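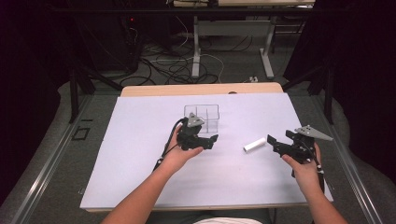 Hand-held grippers over the board, small white cylinder between them, divider box behind.

13th August

Collection notes, small parts into the compartment box. Writing this up while I remember it, as last month's notes for the same job were two lines long and no help at all when we came to set up again.

The task: pick the white cylinder off the board, pass it from one gripper to the other if needed, put it in a compartment of the clear box. Both hands in use the whole time. Start pose is grippers either side of the cylinder with the jaws facing each other, box further back. The cylinder goes down at a different angle each time. I had been laying it nearly square to the board without noticing, and the first batch had hardly any diagonal starts in it, so now I drop it from a low height and leave it how it lands. If it rolls off the board, put it back and drop again, don't count that one.

Target for the set is 100 good runs. Got through the first part before the tracking started to play up. The left gripper's position jumped sideways for a moment whenever I turned the wrist palm-up and reached across. Looked at the logs on the Lokedbridge machine and the jumps line up with the left markers being turned away. It is worse on the far side of the board than the near side. Tried going slower, made no difference. Tried holding the gripper further back in the hand, which helped, but my forearm got tired and the grasps went sloppy.

What worked better was moving the box closer by a hand's width. Less reach, less twist. I know this changes the layout from the one in the Sturunia task sheet. I have put a note in the session file and started a new folder so the two layouts don't get mixed. If anyone trains on both, please keep the label.

Calibration: done twice. The first one passed, but the right gripper was reading slightly high against the board, enough to see in the replay as jaws closing above the cylinder. The second one was fine. Suggest we touch both grippers to the board before every batch and look at the height on screen. Takes less than a minute.

Cables. The left one wants to lie across my forearm, and if I let it, it drags on the gripper at the end of the reach. I now run it to the outside before sitting down. The right one hangs clear and is no bother. The floor behind the table still needs sorting out. I am not touching it until the set is finished in case I pull something.

Things I am throwing out when I go through the recordings:
Any run where the jump in the left track is longer than a blink.
Runs where I nudged the cylinder with a knuckle to get it in reach.
Runs where the cylinder went in standing up and then fell over into the next compartment. Gkikas format has no way to mark a partial success, so they either stay in as good or go. They go.
The 2 runs where I forgot to press start until after the grasp.

Keeping the failed first grasps where I went back and got it on the second try. We had an argument over this last time and I still think the recoveries are worth having. The earlier policy closed on air and then just carried on to the box with nothing in the jaws. It had never seen anybody go back. I have tagged these as "regrasp" so they can be left out if I am wrong.

Speed: I am getting quicker as the set goes on, and it shows. Early runs have a pause above the cylinder and late ones hardly any. Will shuffle before splitting into training and test, otherwise the test set is all fast ones.

The Drolix converter fell over on one file with an empty last timestep. Trimmed the end by hand and it went through. Have not looked at why.

To do:
Finish the set in the new layout.
Ask for a second plate angle on the left gripper, tilted more towards the head.
Copy raw files off before the disk fills up, it is getting close.
Redo the task sheet with the new box position, before the September sessions.
Tape marks on the board for the box corners. Used pencil today and it rubs off on my sleeve.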